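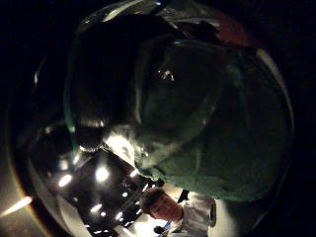

Section 4. Preparing the Cutumik Hand-Held Gripper for Recording

4.1 Before you begin

This section applies to the Cutumik hand-held gripper, second issue, supplied with the Rumton dock and the Amaral wide-view lens. Owners of the first issue should refer to the separate sheet packed with the dock.

The operator should read sections 2 and 3 before handling the unit. The battery must be fully charged and the memory card must be formatted in the dock. Cards formatted on a computer may be rejected.

4.2 Fitting the lens

1. Place the gripper on a flat surface with the fingers closed.
2. Remove the transport cap from the lens mount and keep it in the case.
3. Align the mark on the lens with the mark on the mount.
4. Turn the lens clockwise until it clicks.
5. Wipe the lens with the cloth provided. Do not use paper towels.

Caution: Do not apply cleaning spray directly to the lens. Liquid may enter the mount and damage the contacts. Damage of this kind is not covered by the warranty.

4.3 Checking the fingers

1. Press and hold the power button until the status light turns green.
2. Squeeze the trigger slowly and release it. Both fingers should move evenly.
3. Repeat the movement with the soft test block between the fingers.
4. If one finger lags behind the other, switch off the unit and follow the adjustment steps in section 7.

Note: Finger pads wear with use. Replace both pads after 1000 grips, or sooner if the surface is torn. The part number for a pair of pads is 644.

4.4 Setting the exposure

The unit is set at the factory for even indoor light. In dark rooms with small, bright lamps, the exposure should be set by hand.

1. Open the Camera menu on the dock.
2. Select Exposure, then Manual.
3. Point the gripper at the work area from normal working height.
4. Lower the value until the lamps no longer spread into the surrounding area.
5. Select Save. The setting is kept when the unit is switched off.

Note: Clear glass and polished metal bend or reflect light and may confuse position tracking. If the tracking light turns amber, move the gripper slowly away from the object and wait for the light to turn green – this may take several seconds.

4.5 Making a trial recording

1. Return the gripper to the dock and wait for the tone.
2. Lift the gripper and press Record once.
3. Pick up and set down one object.
4. Press Record again and return the gripper to the dock.
5. Review the file on the dock screen. The dock can store 16 trial files.

Caution: Obtain the consent of all persons in the work area before recording.

If the trial file does not open, contact Skescombe Service and quote error 2450.

Section revised 14 March 2025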